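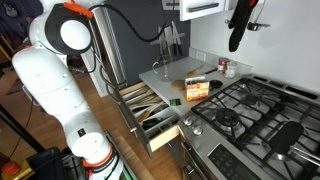
Fig. 1. Wood floor carried through to the cabinets.

HOUSING AND THE HOME, unit 4
Small kitchens: layout, storage, surfaces
Handout, updated 2020-09-09

Shares 154 | Comments 31

Bring this to section. Reading is the Brincombe packet, first half only. If you missed last time get the notes on rental codes from someone, we're not going back over them.

Where we left off

Kitchen as the most expensive room per square foot. Pipes, gas or heavy wiring, vent, cabinets, all in one corner of the unit. So once it's built it stays put. Bedrooms get swapped around, living rooms get split, kitchens mostly don't move. Keep that in mind for everything below: most tenants are living with layout decisions made by someone who never cooked there.

Three layouts you need to know

Single wall. Everything on one run. Cheap, one set of pipes, shows up in studios and conversions. Problem is counter. By the time you've put in sink, stove and fridge there's often one short stretch left and that's where the dish rack goes.

Galley. Two runs facing. Good for one cook. Bad when it's also the way to the back door. Look for this in the Brincombe plans, a lot of them have it, and the tenants complain about it in almost the same words every time ("in the way", "squeeze past").

L. Corner layout. More counter on paper, but the corner itself is dead unless there's a turning shelf or someone is willing to get on their knees. When you measure counter for the assignment measure USABLE counter. A deep corner counts half. Don't argue with me about this, it's just the convention we're using.

(U-shape: skip. Not in the packet.)

The work triangle and what's wrong with it

Sink, stove, fridge, lines between them, not too long and not too short. Everyone learns it. Fine as a first check. Trouble:

- assumes one cook
- leaves out the counter completely, and most of the time in a kitchen is spent at the counter
- leaves out the microwave, kettle, rice cooker, whatever else people really use
- says nothing about reach height

Alternative is zones: store, wash, prep, cook, serve. Zones can overlap. In a small kitchen they have to. Prep and serve are the same two feet of counter, just at different times of the evening. Draw zones with dashed lines in your homework, triangle with solid. Some of you did it the other way round last year and it was a pain to grade.

Survey numbers (Brincombe)

1714 rental units in the sample. Mixed ages, mostly walk-ups. They asked people to list what they'd change first. Top answer by a long way was counter space, then storage, then the vent or lack of one. New appliances much lower than the landlords guessed. The landlord survey was separate and a lot smaller, 51 replies, so be careful comparing the two. If you put them side by side in a chart say so in the note under the chart.

Also be careful with "storage". The question didn't separate food storage from pans and dishes. Someone with plenty of cabinets but nowhere for a stock pot would tick the same box as someone keeping cereal on top of the fridge. This is a weakness, you can use it in your essay.

Uppers, lowers, open shelves 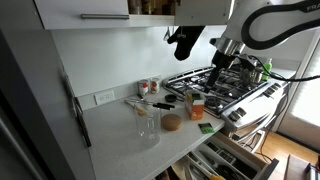
Fig. 2. White uppers, a stretch of open shelf with spice jars, gas stove below.

Upper cabinets: easy to see into, hard to reach past the first shelf. Shorter people lose the top third. Older tenants lose more.

Lowers: deep, dark, things vanish at the back. Drawers fix most of it and cost more, which is why rentals get doors.

Open shelf: cheap, everything visible, collects grease and dust when it's close to the stove. Spices are the classic case. Everybody wants them within reach while cooking and that puts them in the warmest, brightest, steamiest part of the room. Heat and light both take the smell out of ground spice. Whole ones hold up better. Practical advice in the packet is small jars, refill from a bigger container kept somewhere cool. Nice to haves.

Hooks and rails: underrated. Underside of a cabinet is free space. Oven mitts, towels, measuring cups. Watch the distance from burners, cloth and gas flame don't mix, local rules vary on what counts as far enough so look it up for your own building and don't quote mine.

Hardware. Long bar handles vs knobs. Bars are easier with wet or stiff hands. Knobs are cheaper and need one hole. Matters for accessibility, short section on it in the packet, two pages, read it.

Outlets

Usually the thing renovators get wrong. Old kitchens were wired for maybe a toaster. Now count what gets plugged in: kettle, microwave, blender, phone, coffee. Common result is power strips on the counter next to a sink. Look for where the outlets are relative to the prep zone. An outlet behind the fridge doesn't help anybody making dinner. Ask also if it's protected against ground faults, should be near water. I'm not an electrician, this is a housing class, if you see something scary tell the landlord.

Floors

Long argument. Sheet vinyl: cheap, quiet, easy to mop, tears when the fridge gets dragged. Tile: lasts, cold, everything dropped on it breaks, grout. Wood: warm underfoot, looks like one bigger room when it carries on from the living area, doesnt like standing water. The seam at the dishwasher or sink is where trouble starts. Cork: rare, tenants who have it like it.

Open plan is what pushed wood into kitchens. If there's no wall there's no obvious place to change material. So a choice that looks like taste is partly a choice about walls. This comes back in unit 6.

Walls behind the counter

Backsplash: tile, panel, or just paint. Plain painted wall is fine if it's washable paint and somebody washes it. Tile shows up in listings as an upgrade. Full height behind the stove is worth more than a thin strip everywhere. White shows splashes, and people disagree on whether that's good. I'd say good, you clean it sooner.

Gas vs electric, quick version

Gas: instant control, needs a real vent, adds moisture and combustion gases to the room. Electric coil: slow, cheap, sturdy. Smooth top: easy to wipe, scratches. Induction: fast, safe to touch sooner, needs the right pans, needs the wiring. In rentals the deciding thing is nearly always what line is already in the wall. See "stays put" above.

Vent: recirculating hoods take out some grease and smell, they do not take out moisture. Ducted is what you want. Lots of Brincombe units have neither and people open a window. In February they don't open the window. Mold complaints follow, see the chart in the packet, the one with the bad axis labels.

Case comparisons for section

Three buildings, one group each:

Numora. Conversion, single wall, open to living area. Ask who benefits from the missing wall.

Zwahlen. Older galley, never gutted. Original lowers, newer uppers. Storage score is high, tenant satisfaction isn't. Why?

Nerneo. New build, L layout, almost no open shelving. Corner problem. Also the outlets, count them on the plan before you say anything about them.

Each group: one sketch plan, zones marked, usable counter length, two things you'd change for under a month's rent and one you'd change if money was no problem. Five minutes to present. Not ten. Five.

Terms to know

usable counter
landing space (the bit next to stove or fridge where you put something hot or heavy down)
wet wall
work triangle / zones
ducted / recirculating
toe kick
dead corner

Homework

Measure a kitchen you can get into. Yours, a freind's, your parents'. Plan to scale, uppers in dashed gray, lowers in solid. Mark outlets with a small circle. Then half a page on one thing that annoys whoever cooks there. Ask them, don't guess. Watch them make a meal if they'll let you, write down every time they have to move something to get at something else.

Paper copies please, the upload folder is still broken. Landing space will be on the quiz.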